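Fruit and veg prep, the gallery

Back again, sorry for the gap. May got away from me. This page is the prep table stuff — chopping, rinsing, what goes where, what I use for it. Not many words, hardly any time. Older galleries are still in the sidebar if the links haven't gone again.

A few of you asked for the whole table and not just the finished bowls. Fair enough. Finished bowls all look the same after a while. So, the table, fruit out, nothing tidied for company.

Quick notes first, then the comments, then the long list at the bottom which I keep meaning to split into its own page.

The top. Butcher block, pale wood. Like it a lot. Scrub with salt and half a lemon, wipe, leave it to dry standing air both sides if you can. Oil when it starts looking chalky. I use the Purico board oil, the 400 ml bottle, lasts ages. Don't drown it. Thin coat, wait, thin coat.

Stand at the back. Grey metal, holes punched all over the top, little legs. Gets the colander up off the wood so there's room to work in front. Best thing on there for the money.

Colander. Blue, folds flat, silicone. Handles at the sides. Rinse at the sink, shake hard, shake again, then onto the stand. Stains a bit with berries but comes up with bicarb.

Plant. Lives in the corner in its black pot. Likes the light there. Gets watered when I remeber.
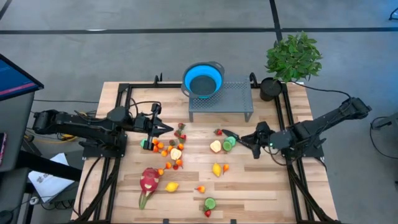
Olley reader, Saturday: Do you oil the wood before or after a big fruit session? Mine went sticky last summer and I ended up sanding the lot. Also is a dark blade any better with soft fruit? I've got a plain steel one and it drags on plums something awful.

After, always after. Night before at the very latest. Sticky usually means too much oil or the wrong sort — cooking oil goes tacky, don't use it, I did once and regretted it for months. Warm water, drop of washing up liquid, plastic scraper, then let it dry right out before you put anything back on.

Dark blades, no idea if the coating does much. Sharp does much. Plums drag when the edge has gone. Try a few strokes on a stone before you go spending. I had a Yokoyama paring knife off the market, lovely for a year, then I got lazy and it was like cutting with a spoon.

Bits I get asked for:

Order of cutting. Dry things first, juicy things last. Saves wiping down every two minutes. Anything that goes brown waits until the bowl is ready for it.

Small fruit. Keep it together in one patch on the wood, work from one end. Scattered is fine for looking at, hopeless when you're halfway through and something rolls off.

Browning. Squeeze of lemon in cold water, dip, out again. Don't leave it soaking, goes woolly.

Green stuff that's still hard. Leave it in a bowl by the window with a banana. Couple of days. Check it though.

Rinsing. Just before you cut, not when you get it home. Wet fruit in the fridge goes furry, specially berries.

Peelings. Straight in the compost tub. I've got the Dostero one with the clip lid, lid's a bit stiff, smell stays in. Can't ask for more.

Knife. Wash by hand, dry by hand, put away. Not in the bowl under the suds where you can't see it. Please.

Next gallery is jam, I think. Or chutney if the onions come good. Pictures when I've had time to sort through them, there are 689 on the card and most of them are the same pan.

Leave questions in the comments, I do read them, just slow. If yours vanished it's the spam filter — it ate 33 last time and I only found them by accident. Post it again.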